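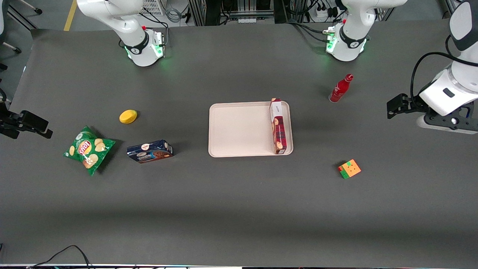 Kurkero opens its tray table in Bondley

2026-07-04

Hello from all of us at Kurkero! I'm Chibuzor Shehu, and I'm very pleased to say our new tray table opens to the public in September, at our shop on Akpan Street in Bondley. You bring the odds and ends off your kitchen worktop, we give you a tray and a big dark table, and you spend an hour working out what deserves a place on it.

I've been trying it out with a pink tray, and I moved the biscuits three times before I was happy – a tall box at one end is still my favourite. Chocolate chip shortbread, if you're asking, and a little puzzle cube to fiddle with while the kettle boils.
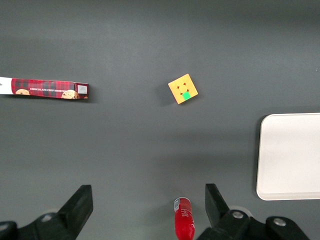
Bukola Edet thinks I'm far too generous with tray space, and told me that "biscuits belong in a cupboard and the tray should be for things you use every day". We'll be running the first session together, so come along and take sides!

Sessions last an hour and cost £3 a head, with 132 places on offer in the first month. Trays are supplied by Helach and you can borrow one for 2 weeks afterwards. To book, pop into the shop or ring and ask for me.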